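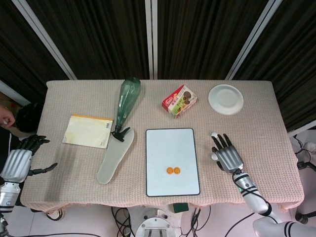
## How a workshop buys a robot

A robot with two arms and two hands costs a lot of money. Before anyone orders one, a planner works out what it will need. At the Widthorpe workshop the planner is Wagner Cordeiro. His job is to write the equipment list.

**Step 1: Name the job.** The list starts with a task, such as moving things on a table. A spray bottle, a shoe insole, a paper plate and a small box of biscuits have different shapes. Some are flat and some are round. A simple clamp with two sides may be enough for boxes. A hand with fingers costs more and can be set in more positions.

**Step 2: Count the whole system.** The arms are one line on the list. Other lines are:

- hands
- a base to hold the robot up
- cables
- a table at the right height
- things to practice with
- spare parts

Practice items are the cheapest line. Widthorpe set aside 21 dollars for them. The spare parts line was 251 dollars, and it covers fingertips and cable ties.

**Step 3: Compare prices.** A written price from a seller is called a *quote*. Wagner asked for quotes from two sellers, Tomov and Kongkaew. Tomov had the lower price, but delivery took 10 weeks. Kongkaew charged more and included training. A planner puts both quotes in a table with the same rows, so that one row can be checked against the other.

**Step 4: Plan the space.** An arm needs room to swing. Cables need a path to the power outlet. People need a place to stand, and they need to be able to reach the stop button. Nivaldo Lins measures the floor and draws a plan on squared paper before the order is sent.

**Step 5: Plan for later.** Parts wear out. Money kept for repairs is called a *maintenance budget*. Widthorpe checks its budget every November using a program called Prosa, which lists each part and the date it was bought.

### Words to know

**Budget:** a plan for how money will be spent.

**Delivery time:** how long an order takes to arrive.

**Spare part:** an extra piece kept to replace a worn one.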